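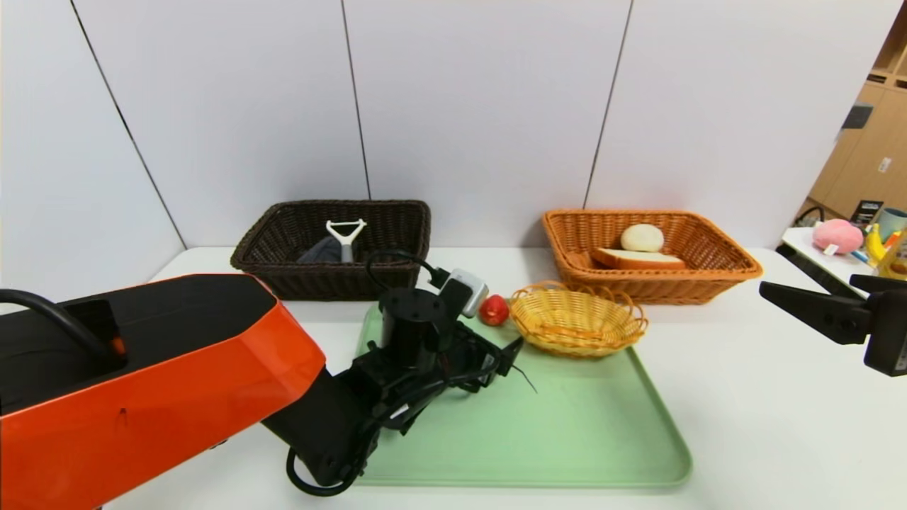 Call for participants: Stockdale Robot Kitchen Project, summer round

Do you like taking things apart, and do you like it even more when they go back together? The Stockdale Robotics Club is looking for new people to join our two-armed kitchen robot project, and we would love to hear from you!

We call the robot Stiltus. Our job for the summer is to teach it to set out a simple breakfast: bread out of one basket, fruit onto a tray, tools back in the place they came from. It sounds easy until you try to get a gripper to pick up a slice of play bread without shoving the whole basket across the table. We spend a lot of our evenings on problems just like that one, and they are more fun than they have any right to be.

Who we're looking for

Students aged 16 and up, from any school or college within reach of Stockdale. We have 20 places. You do not need to have built a robot before, and you do not need to be taking computer science. Our current members include people who study nursing, welding and music, and the best idea we had all spring (putting a tray with a raised lip under the fruit so it can't roll off the table) came from someone who had joined the week before.

We would especially like to hear from you if you:

can write a little Python, or have started learning and got stuck
are patient with your hands – a good part of the work is driving the arms yourself, slowly, over and over, so Stiltus has something to learn from
like tidy cables (please, we need you)
enjoy keeping notes and want to look after our logbook
can sew, 3D print or carve, and fancy making new play food for us

What you'll be doing

Sessions start at 4:30 p.m. and run for 2 hours, with the room open a while longer for anyone who wants to finish something. You'll work in a small team, and teams swap jobs as we go: driving the arms, laying out the table for the next attempt, going through the recordings, and fixing whatever came loose. By the end of the summer we want around 2000 good recordings of the breakfast task. We have made a decent start, but soft things like cloths are still giving us trouble, and so is the vegetable peeler – if you have ideas about how to grip a peeler, put them in your application!

In the last weeks we get ready for the Grimholm Open, where student teams run their robots on a table they haven't seen before, with objects picked by the judges. We went last year as a very new team and came home with no prize and four pages of things to fix. This year we would like to go back with a bigger crew and a robot that copes when somebody moves the bread.

What you get

Training on both arms, starting from how to stop them safely. A locker. Lunch on the competition trip, and a seat on the bus. Surier, the parts shop on the corner, gives our members a discount, and you'll be glad of it once you start on a project of your own. We can also sign off your hours if your school asks for them. Taking part is free. It is unpaid, and we'd rather say so up front.

How to apply

Write us half a page on something you made, fixed or broke, and tell us which sessions you could come to. A photo or a short clip is welcome but you don't have to send one. Bring your application to Room 104 or drop it in the club mailbox by the end of May. We start in June. If you're under 18, a parent or guardian has to sign the form, and you can pick that up in the same place.

Not sure yet? Come by while a session is running and have a turn at the controls. Closed-toe shoes, please, and tie back long hair.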